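2018-06-10, final version. Replaces the draft handed in during April. Sections 2 and 4 were rewritten after grading of the draft.

# Opening phrases in reminder messages and the replies they get

## 1. Question

A person asks for something in a group thread and gets no answer. The same person then sends a reminder. The project looked at the first phrase of the reminder and asked whether it is related to the reply. Three types of opening were compared:

- **Apology:** "Sorry to bother you again", "Sorry, me again"
- **Bare repeat:** the request is stated a second time with no lead-in
- **Reference back:** "As per my last message", "I asked this before"

The outcome measures were whether a reply came within one day, and the tone of that reply. Content of the request was recorded but used only as a control.

## 2. Material

Messages were taken from the shared threads of two residence halls at Temmont College, Hircombe and Achterberg. Both halls are on the Flomville campus and use the same message board. Residents gave consent through a form posted on the board, and threads with any resident who declined were left out entirely.

The first export held 1080 messages. Automatic notices, duplicates and messages with no text were removed, which left 700. Of these, around 400 were reminders or direct replies to reminders. The rest were first requests and were kept for context only. 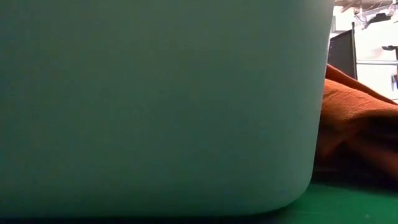 *Figure 1. Plastic bin, side wall.*

Names and room numbers were replaced with codes before coding started. The key was stored apart from the message file. Spelling and punctuation were left as written, including repeated question marks, which raters later reported as a strong cue for tone.

## 3. Coding

Each reminder was given one opening type. Where two types occurred in the same message, the first one was used. "Sorry, but I did ask this already" is therefore coded as an apology. The rule is simple to apply but it puts some fairly sharp messages in the apology group, and the effect on the results is discussed in Section 5.

Replies were coded on a short scale: cooperative, neutral, defensive. A reply was coded as defensive if it did any of the following:

1. gave a reason for the delay that the sender had not asked for
2. commented on the wording of the reminder
3. returned the request to the sender

Raters worked separately and did not see the opening when coding the reply. To do this, reminders and replies were split into two files and shuffled. Disagreements were settled by a second reading, and if the raters still disagreed the reply was coded as neutral.

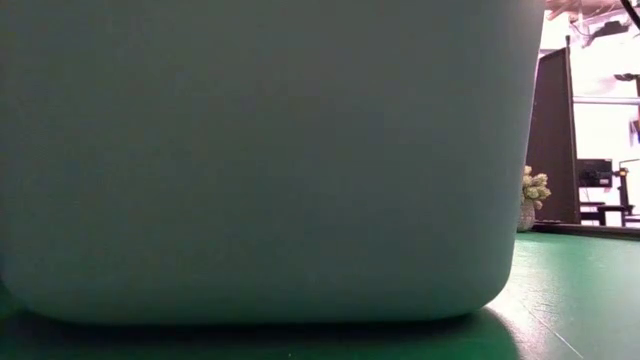
The neutral default was chosen to avoid inflating the defensive group. It probably makes the differences between opening types look smaller than they are. A separate "unclear" code was tried on a small batch first and dropped, as each rater used it for different things.

## 4. Results

Bare repeats received a reply within one day more often than the other two types. Apologies came second and references back came last, but the gap between these two was small and was present in the Achterberg threads only. In Hircombe they were level.

Tone showed a clearer pattern. Most defensive replies followed a reference back. The most common form was an unrequested reason for the delay, usually placed before the answer itself. Comments on wording were rare in all groups.

Apologies were followed mainly by cooperative replies. These replies were also longer, and many of them contained an apology in return. In several threads the exchange of apologies took up more text than the request.

| Opening | Reply within one day | Usual tone of reply |
|---|---|---|
| Apology | middle | cooperative |
| Bare repeat | highest | neutral |
| Reference back | lowest | defensive |
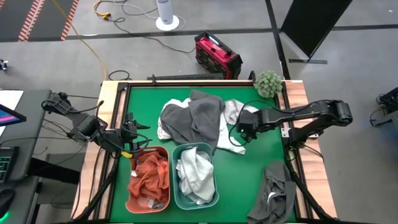 One resident who filled in the feedback form objected to the last row, writing that "I asked this before" is sometimes a plain fact and that people who skip messages should expect to read it. The objection is reasonable. The coding does not separate a reference back that gives new information, such as the date of the first request, from one that only points out the missed message. A second pass on the Hircombe file suggested that references with a date drew fewer defensive replies. The group was too small to report as a result.

Another comment on the form noted that replies given in person are missing from the data. Residents in the same hall often meet within hours of a message, so some requests coded as unanswered were probably answered in the kitchen.

## 5. Limits

Openings were not assigned at random. A sender who is already annoyed may choose a reference back, and a reader who is already on bad terms with the sender may reply defensively whatever the wording. The data cannot tell these cases apart from an effect of the phrase.

The first-phrase rule in Section 3 mixes mild and sharp apologies. Recoding the mixed messages as references back lowered the tone difference slightly and did not change the order of the groups.

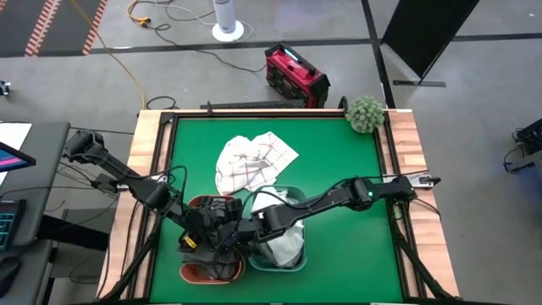 **Department of Speech and Communication, Temmont College**

Time of day was not controlled. Reminders sent late in the evening were over-represented among the bare repeats, and a one-day window treats them the same as reminders sent in the morning. A fixed window counted from the next morning would be a better choice.

## 6. Further work

The next step would be a rating study with written scenarios, in which the same request is shown with each opening and readers rate how they would respond. Request content and the relation between sender and reader could then be held constant. The coding sheet and the recoded Hircombe file are kept with the department copy of the report. The Achterberg file is stored without the message text, as agreed with the residents.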